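The rulebook on the wall at Pellow

Ask people what makes a good robotics lab and most of them will start with the robots. I went to Pellow expecting to do the same. I came away wanting to talk about a document called the Bench Rules, which runs to nine pages, lives in a plastic sleeve by the door, and has more pencil in its margins than any technical document I have ever enjoyed reading.

Pellow works on two-armed tabletop handling: picking things up, passing them across, setting them down again. Crockery is a favourite, being cheap, awkward and slippery in all the ways that real kitchens are. The lab lends its benches to smaller outfits for part of the year, and when I visited in May there were two of them in residence, Hirnik and Gondal, sharing a corridor and a kettle and, more to the point, sharing the rules.

Tanveer Malik wrote the first draft. He came to robots from food packing lines, where (as he puts it) you learn very quickly that a rule people can't remember at the end of a shift is a rule you don't have. "I kept seeing labs with lovely safety files," he told me. "Folders this thick. And then you'd ask someone where the stop button was and they'd look round the room."

So the Bench Rules begin with the stop button. Rule one says that whoever starts a run must be able to reach the stop without taking a step. The second page is all about the state of the table before anything moves, and it is wonderfully fussy. Every object on the surface has to be named in the run sheet. If it isn't on the sheet, it comes off the table, and that goes for pens, screws, mugs of tea and the phone you were only putting down for a second.

I watched a morning of it and found myself completely absorbed. There is a rhythm to a bench that is run this way. Someone reads the sheet aloud, someone else looks at the table, and they both have to agree before the arms are enabled. It takes less time than you'd think, and the new people pick it up by copying the old ones, the way you learn which drawer the forks are in.

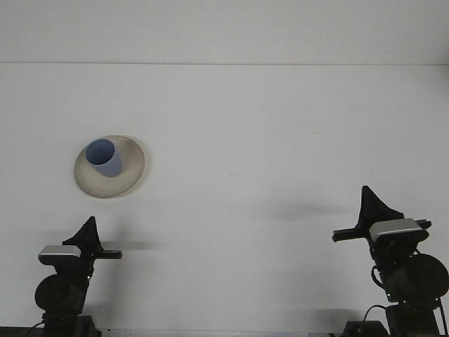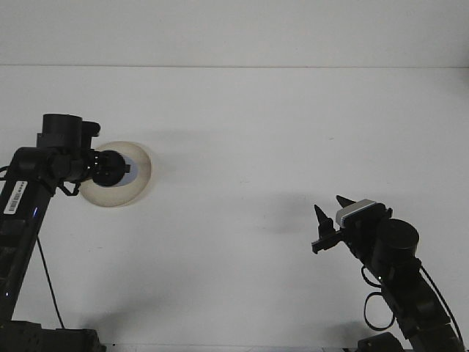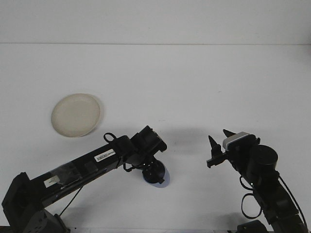
Markos Triantafyllou looks after the part of the rulebook that deals with people's hands, and he could talk about it all day. His section is called Reaching In, and it was rewritten more often than any other. The early version simply said that you must not reach in while the arms were live, which everyone agreed with and then broke, usually to straighten something that had landed crooked. Markos thinks the temptation is built into the work. Take the pale round plate, held up on the end of the left arm with the other gripper standing open across the gap: anybody who has ever carried a dinner tray will feel their own hand twitch towards it. The rule now assumes you will want to help and tells you what to do about it. You say "hands", the operator holds the arms and answers "held", and only then do you lean over. If there's no answer, you stay where you are. The word "held" may only be spoken by the person with the stop in reach, and it can't be shortened to a nod.

It sounds theatrical written down. In the room it is quick and rather friendly, and I noticed that visitors were doing it within the hour.

The next page deals with held objects, and this was the one that sent me home thinking about my own kitchen. A thing in a gripper is treated as a thing about to fall. The rulebook asks teams to plan the drop before they plan the lift: where would it land, what would it hit, and who is standing there? For anything breakable there is a maximum height written on the run sheet, and going above it needs a second signature. Gondal's people grumbled about the second signature when they arrived. They have since copied it into their own paperwork.

Cables get a page to themselves, and deserve it. Tanveer showed me the relevant passage with real pride. Each cable is to be moved through the arm's full reach by hand, power off, before the first run of the day, and the person doing it has to watch the loops and not the gripper. A loop that is comfortable in one pose can be tight or snagged in another. "Everybody looks at the clever end," he said. "I want one person, once a day, looking at the boring end."

Then comes the logbook, which I had expected to find dull and which turned out to be my favourite thing in the building. Every stop is written up, including the ones that didn't matter. There are 400 entries in the current book, and they are a joy. "Stopped, sneezed." "Stopped, did not like the sound, sound was the radiator." "Stopped, visitor pointed at something and leaned." No entry can be used to tell anyone off, and that is printed inside the front cover in capitals. Markos reads the whole lot through at the end of each month with a pencil, looking for anything that has cropped up more than once. Eight of the present rules began that way, as somebody's slightly embarrassed line in the book.

The radiator entry, for instance, led to a rule about unexplained noises. You stop first and work it out afterwards, and you are thanked for stopping. I heard the thanks given twice while I was there, quite naturally, and each time the person who'd pressed the button looked pleased.

What I liked best is how willing Pellow is to take rules out. A rule that has not been needed, or that people have been quietly stepping around, goes on a list for discussion, and the team that uses the bench most gets the deciding voice. A long paragraph about sleeves went last winter and was replaced by five words: nothing loose below the elbow. There was once a requirement to wipe the table between every run, with a tick box. People ticked the box and forgot the table. Now the wipe belongs to whoever reads out the sheet, there is no box, and the cloth hangs where that person stands.

None of this replaces the formal standards, and Tanveer is firm on the point. The risk assessments are done properly and live in a cabinet, and new equipment goes through them before it gets anywhere near a bench. The nine pages are for the hours after that, when the arms are working and somebody is hungry and the run has nearly gone right for the third time.

A fourth group, Jornus, is due to take over Hirnik's bench in the autumn, and they have already asked for a copy. They will get one, along with a pencil. The only condition of borrowing the Bench Rules is that you send them back with something written in the margin, and Markos has been known to return a clean copy with a note asking whether anyone had read it.

He let me leaf through the oldest set before I left. Next to the rule about naming every object on the table, someone had written "does the plate count if the cup is on it?" Underneath, in a different hand: "Yes. Both. Always both." It's in the printed version now, on page two.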